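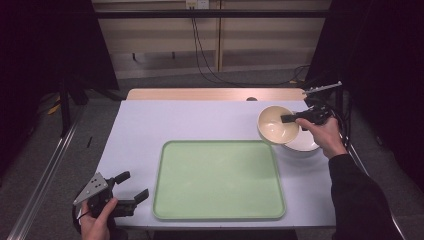 Acta de la reunión sobre normas de recogida con pinzas de mano

Martes, 3 de octubre. Sala pequeña de Moura, porque la grande estaba cogida otra vez.

Asistimos Hsiu-ying Pan, Gerrit Pretorius, Trevor Tindall, Barry Hulme (por teléfono, y se le cortaba) y yo, que tomo nota. Keith Fothergill avisó de que no venía pero mandó sus comentarios por correo y los voy metiendo donde tocan.

1. Acta anterior

La de septiembre se aprueba con una corrección: donde puse que Trevor iba a redactar la hoja de calibración, era Gerrit. Perdón, Gerrit. La hoja existe y está en la carpeta de Masley.

2. Vajilla y bandeja

Aquí se nos fue media reunión, aviso. Hsiu-ying quería que la norma dijera de una vez qué cuenta como agarre bueno cuando hay un bol apoyado encima de un plato. El borrador habla de "sujetar la pieza por el borde" y cada operador lo entiende a su manera: unos pasan un dedo por encima del borde y aprietan, otros empujan el bol hasta que se inclina y entonces lo cogen. A mí me parecen dos maniobras distintas y así lo dije. Gerrit opina lo mismo, Trevor no tanto; según él, si la pieza llega entera a la bandeja, qué más da.

Quedamos en esto: las dos valen, pero se anotan con etiquetas diferentes. Arrastrar el plato junto con el bol no vale, salvo que la tarea lo pida. La bandeja se coloca paralela al borde de la mesa y vacía al empezar cada episodio. Keith pedía en su correo marcar la posición con cinta y le dijimos que no (lo siento, Keith), que lo que buscamos es que varíe un poco de una vez a otra.

3. La mano que no trabaja

¡Por fin hablamos de esto! Mientras una pinza está con la pieza, la otra tiene que esperar abierta, junto a la esquina de la mesa y sin apoyarse en ella. Barry preguntó si no sería mejor cerrada, por seguridad. Hsiu-ying le explicó que al cerrarla y volverla a abrir se cuelan movimientos que luego hay que limpiar a mano, y Barry lo aceptó, o eso entendimos antes de que se cortara.

4. Cables y mangas

Los cables de las pinzas salen siempre hacia fuera, nunca por encima de la mesa. Si uno se engancha, se para el episodio y se descarta entero, aunque faltara nada para acabar. Manga ajustada y oscura, sin pulseras ni reloj. Trevor quiere añadir una revisión del suelo al principio de cada turno y que se recoja todo lo que haya quedado tirado alrededor de la estructura. Nos pareció bien a todos y lo escribe él.

5. Revisión de episodios

Llevamos 3.466 episodios grabados contra un objetivo de 3.000, así que por cantidad vamos sobrados. El problema es que hay 476 sin revisar, casi todos de la tanda de Turkent. Gerrit propone que nadie revise más de 60 al día, porque a partir de ahí se da todo por bueno (yo misma lo he hecho, lo reconozco). Aprobado. También se aprueba que nadie revise los suyos.

6. Ruegos y preguntas

Barry pregunta si las normas se aplican también en Drurkgate. Sí, las mismas, desde que se publique la versión nueva.

Pendiente: Gerrit, etiquetas de agarre. Trevor, párrafo del suelo. Hsiu-ying, reparto de lo de Turkent. Yo, pasar el borrador a limpio y llamar a Keith por lo de la cinta.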